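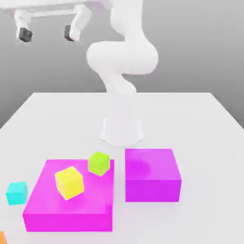

White arm on its round base, standing on a white tabletop (simulated).

Clesora Pantry Meals
README for the recipe and meal plan files
Last changed 17 August 2019

What is in this folder

Clesora is a small set of home recipes stored as plain text, along with the shopping lists and weekly plans that go with them. Everything is written for a household of 4 and for a normal stove, one oven and a sink that is usually full. The recipes lean on dry goods, root vegetables, eggs and whatever greens are cheap that week.

The folder holds 22 recipes. The soups and stews are the oldest part and have been cooked the most. The baked dishes came later and a few of them still need work; those have the word DRAFT on the first line.

Files

recipes/ has one text file per dish
plans/ has the weekly dinner plans, 11 in all
lists/ has a shopping list for each plan, with the same file name
pantry.txt is the list of things the recipes expect you to have already
swaps.txt covers what to use when you are out of something
changes.txt is a short log

How a recipe file is laid out

The first line is the name of the dish. The second line gives the time from walking into the kitchen to sitting down, including chopping. After that come the ingredients, one to a line, in the order you will need them. Steps follow, separated by a blank line.

Amounts are in cups and spoons, with grams in parentheses for flour, rice and dry beans. Salt is given only where it matters, as in bread dough and bean cooking water. Everywhere else the file says "salt" and you should taste.

Oven temperatures are in Fahrenheit. If your oven runs hot, check baked dishes 10 minutes early.

The pantry list

pantry.txt is kept short on purpose. It has oil, vinegar, onions, garlic, two kinds of dry beans, lentils, rice, oats, flour, canned tomatoes, and a few spices. Paprika and caraway turn up more than anything else. Recipes never list oil, salt or black pepper as things to buy, so look at those before you shop.

Dishes people ask about

Pollia is the barley and mushroom pot. It thickens a great deal overnight, so add a cup of water when you reheat it. Pearl barley is what the times are based on. Hulled barley works but needs a soak and a longer simmer.

Zelenák is the green soup with potatoes, spinach and sour cream. Take the pot off the heat before the cream goes in. Frozen spinach is fine and is what the shopping list assumes.

Skarnbridge loaf is a plain oat bread baked in a pan. The dough is sticky, and adding flour until it stops sticking will give you a dry loaf. Wet your hands instead.

Using the plans

Each plan covers five dinners. The other two nights are left open for leftovers or eating out. Plans that start with a pot of beans use them again later in the week, so cooking the nights out of order can leave you short. Lunches are not planned. Most of the soups make enough for one or two the next day.

The January plans were written for cold weather and use a lot of cabbage and squash. Prices are not included because they went out of date too quickly.

Known problems

The lentil patties fall apart if the lentils are not drained well. A better binder is on the to-do list.
The list for plan 4 leaves off lemons.
Two of the baked dishes give no pan size. Use a 9 by 13 until this is fixed.
Nothing here has been checked for high altitude.

Allergies

Files are not tagged for allergens. Wheat, milk and eggs are used freely. Read the ingredients before you cook for guests.

Sharing and changes

Copy, print and change anything you like. If you send a correction, name the file and the line, and say whether you have cooked the dish your way. Corrections that have been cooked go in first.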